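Keeping Bread Fresh Without Fussing Over It

I used to throw out half a loaf a week, which at our house is close to a crime. Since January I've been stricter about it, and the bin gets a lot less these days!

First thing – stop putting it in the fridge. I did that for years and couldn't work out why my toast was fine but my sandwiches tasted like old cardboard. Bread goes stale faster in the cold. Counter for what you'll eat in two or three days, freezer for the rest.

Sliced bread can stay in its own wrapping, as long as you squeeze the air out and close it up tight. I keep ours away from the stove and out of the sun (the windowsill is the worst spot in my kitchen, and guess where I used to leave it). 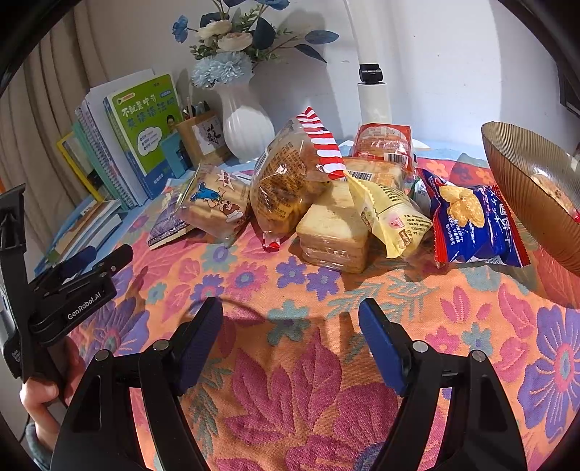

A reader called Saliba wrote in to say she freezes her slices in pairs with a bit of parchment between each pair, so they come apart without a butter knife and a fight. I tried it and I'm a convert. Two slices is one sandwich, and they thaw on the plate in 15 minutes.

Crusty loaves are another matter. Plastic makes the crust go leathery, so I use a paper bag or just stand the loaf cut side down on the board. If it has gone a bit hard, run the crust quickly under the tap and put it in a hot oven for a few minutes. Eat it the same day, though, it won't come back twice.

Ends and heels go in a freezer bag for crumbs. Anything with mold goes out, the whole loaf, no trimming.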